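Ranger une chambre, toujours trop difficile pour les robots ?

22/07/22

L'entreprise Skelico a annoncé l'ouverture d'un programme d'essai pour son système de rangement domestique, baptisé Brilleck. Une trentaine de logements de Balville doivent y participer. La société promet un appareil capable de ramasser les objets qui traînent sur un lit ou une table et de les remettre à leur place, sans intervention humaine. Il faudra le voir pour le croire.

Les annonces de ce type se succèdent depuis des années, et les appareils qui sont réellement entrés dans les maisons se comptent vite : l'aspirateur, la tondeuse, parfois le laveur de vitres. Tous travaillent sur une surface qu'ils parcourent sans rien avoir à saisir. Le rangement demande de reconnaître un objet, de choisir par où le prendre, de doser la pression, puis de savoir où il va. Chacune de ces étapes peut échouer, et une seule erreur suffit à gâcher le travail.

Skelico dit s'appuyer sur des gestes effectués par des personnes, au moyen de pinces tenues à la main, pour apprendre à sa machine comment s'y prendre. La méthode a un avantage évident, celui de montrer de vrais intérieurs, avec leur désordre. Elle ne dit rien de ce que fera l'appareil une fois seul.
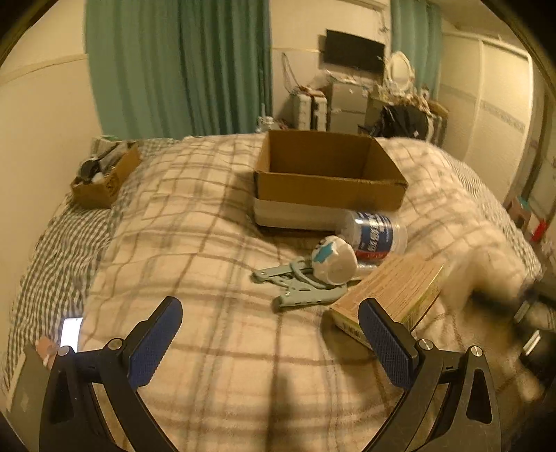
Une bouteille en plastique couchée sur une couverture polaire roule dès qu'on la pousse. Un carton ouvert se déforme si on serre trop fort, et un boîtier plat posé sur un tissu mou offre peu de prise. Quant aux câbles entassés dans une boîte, ils restent un cauchemar pour n'importe quelle pince à deux doigts. Ajoutons un animal qui saute sur le lit au mauvais moment, et l'on mesure la distance qui sépare une démonstration préparée d'un après-midi ordinaire.

L'entreprise avance que son prototype mène à bien 50 déplacements d'objets à la suite dans son local d'essai. Elle ne précise ni la durée de l'exercice, ni le nombre de tentatives ratées, ni si les objets changeaient d'une série à l'autre. Interrogée sur ces points, elle renvoie à un document technique attendu en février.

Le prix laisse lui aussi perplexe. L'abonnement envisagé atteindrait presque 900 euros par an, installation non comprise. Pour cette somme, le client devra encore fermer la porte au chat, dégager le sol et reprendre à la main ce que la machine aura laissé de côté.

Du côté des commerces, l'enthousiasme n'est guère plus marqué. L'enseigne Long, qui a testé pendant 2 mois un bras de mise en rayon dans son magasin de Balville, n'a pas reconduit l'expérience. Les boîtes rigides passaient bien, selon elle, mais les sachets souples devaient être replacés par le personnel.

Les premiers appareils Brilleck seront prêtés aux foyers inscrits après l'été. Skelico n'a pas indiqué si les résultats obtenus chez eux seraient rendus publics.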